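Workshop Builds > Arms and Grippers
Two-arm cell on a shared extrusion rail – wrist camera exposure and fingertip gap

14 replies · 7 shares

kcloutier
Second arm is on the rail. For anyone who skipped the earlier thread: two small arms on one base, wrist camera on each, built in the shared workshop at Brasidwood. Jocelyn does the wiring and I do the mounting and most of the code. The controller is the Iver board, one per arm, with a separate 24 V supply for each.

Two problems left.

1. The wrist camera on arm A hunts for exposure whenever the arm swings toward the blue side of the cell. Mean brightness drops, recovers, then overshoots. Fingertip detection fails for 7 frames or so at each swing.

2. With the gripper commanded closed, the tips stop short of contact. Paper slides through. Same result after re-homing three times.

Motor current at the closed position is lower than I would expect if the fingers were hitting anything. Firmware is stock. Suggestions welcome on either.

settimio_b
For the second one, what is your zero? If you home against the hard stop in the open direction and count up from there, backlash in the linkage all lands at the closed end. Home closed instead, using a current threshold, and store the offset.

kcloutier
Homing open. I will try closed. What threshold?

settimio_b
Start low and increase until it triggers repeatably with nothing between the fingers. On mine it ended up at 200 mA. Don't copy the number. My gearbox is the older Kirix one and it is stiffer than what you have.

ironpike
Homing closed by current is a bad habit. Friction changes with temperature and the threshold drifts. Put a limit switch or a magnet and a hall sensor in the palm and be done with it.

settimio_b
There is no room in that palm for a switch. I have run current homing since June and checked it with a feeler gauge each month. The drift is smaller than the play in the finger screws.

ironpike
Then your finger screws are loose.

settimio_b
They are M2 screws into printed plastic. Of course they have play.

karine.s
On exposure: turn auto off. Fixed exposure, fixed gain, fixed white balance, in that order. Auto exposure on these modules meters the whole image, and if a large bright surface comes in on one side it pulls everything down, fingers included. Black fingers are already near the noise floor.

You should also lock the white balance before collecting anything you intend to keep. A saturated blue background will push it toward orange and it will not come back at the same rate each time.

kcloutier
Tried fixed exposure last night. Fingers are stable, but the arm B side goes very dark at the value that keeps the blue from clipping. I need both in the same view for the handover move.

karine.s
So light the dark side. Don't fix it in the camera.

Sabine_Steinbach
Or change the background. Why is it blue in the first place? Matte gray costs the same. I repainted a cell for exactly this reason and got rid of every exposure problem in one afternoon. Two coats, no primer.

jcloutier
It is blue because the segmentation step keys on it. Everything we pick is some color other than blue, and the mask is a single threshold. Gray would mean a trained model for something that now takes one line.

Sabine_Steinbach
A one-line mask that needs fixed lighting, fixed white balance and a locked gain has moved the cost somewhere else. Black parts on gray separate fine with depth.

jcloutier
We don't have depth. We have two wrist cameras and one overhead.

Sabine_Steinbach
Noted. I still would not key on color in a shop with a window.

ironpike
Agree with Sabine. Morning and late afternoon are different cells as far as a color threshold is concerned.

jcloutier
The window is behind a cabinet. I logged mask area on a static part for a full day, and the variation was up to 19 pixels on a part that fills a good share of the overhead view. That is good enough for the pick step. The wrist view is where it falls over.

karine.s
Can you post a wrist frame with both the blue and arm B in it? Raw if possible, no correction. Arguing about exposure without one is slow.

kcloutier
Arm A wrist, fixed exposure, gain locked, gripper commanded closed.

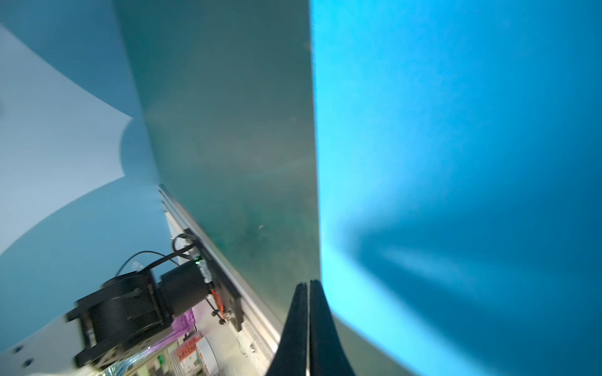 Arm A wrist camera, looking across to arm B on the rail. Tips at bottom center.

karine.s
Thanks. Several things.

The cyan on the right is half of the image. With whole-image metering that alone explains the hunting. If the driver exposes a metering region, set it to the lower middle where the fingers are. If not, stay on fixed.

There is also a soft shadow running diagonally across the cyan toward the lower right. If it moves when the arm moves, it is the arm's own shadow and your light is too directional. Diffuse it, or put a second one opposite.

Third, the green-gray panel next to the cyan. Your tips point straight at the edge between the two. Any tip detector that looks for edges is going to have a strong near-vertical line competing with the finger gap. I would move one or the other.

kcloutier
The edge is a good catch. My detector runs a vertical gradient search in a window above the fingers, so it has been picking up the panel. That accounts for the bad frames better than the exposure does.

ironpike
Clean that panel while you are there. It has smudges and specks on it, and at close range a pale speck is a feature as far as a corner detector is concerned.

settimio_b
Back to the gap. It shows as a thin vertical slit between the fingers. I can't tell from this angle whether the tips are parallel or converging. Can you check with a gauge at the tip and again at the root? If the root is tight and the tip is open, it is finger geometry and no amount of homing will fix it.

Sabine_Steinbach
Separate point. That cable loop on arm B goes well above the actuator before it comes back down to the rail. What is the reach of arm A over there? I would want it tied down before anybody runs a handover.

jcloutier
The slack is for the base rotation. At full travel it uses nearly all of it.

Sabine_Steinbach
Slack is fine. Slack standing up in the work envelope is the problem. Route it along the rail with a guide at the plate and let it roll flat.

jcloutier
A flat roll rubs on the slot edge. I had that on the first arm and it went through the sleeve.

Sabine_Steinbach
Slot cover. Plastic strip, sold by the meter.

mokgethi_bench
We have offcuts of slot cover at the Mokgethi space if you want to pay postage. Wrong color for anyone fussy.

jcloutier
Not fussy. Message sent.

ironpike
And move the bag, the tape and the rest of it away from the foot of the rail. If the base drops on an e-stop it will land on something.

kcloutier
Agreed, that area gets cleared before the next powered run.

Gauge results. Root closes fully. Tip is open. So geometry, as Settimio said. The printed insert behind each finger has taken a set. I re-cut both in nylon with a slight toe-in so the tips touch first and the rest closes under load. Paper now holds at the tip.

Also did the following:

Homing moved to closed, by current, 200 cycles with the offset logged each time. No trend visible yet.
Search window shifted left, clear of the panel edge. Bad frames on the swing are gone at fixed exposure.
Second light ordered, diffused.

ironpike
200 cycles at one temperature says very little.

kcloutier
True. I will repeat it with the shop cold.

settimio_b
How much toe-in? I tried one degree and the tips crossed under load.

kcloutier
Half a degree. I can post the insert file, but it fits the long fingers only.

settimio_b
Long fingers is what I have. Please do.

Sabine_Steinbach
Still think the background should be gray.

Page 1 of 1
Contact the moderators · Forum rules · Copyright belongs to the individual posters · Back to top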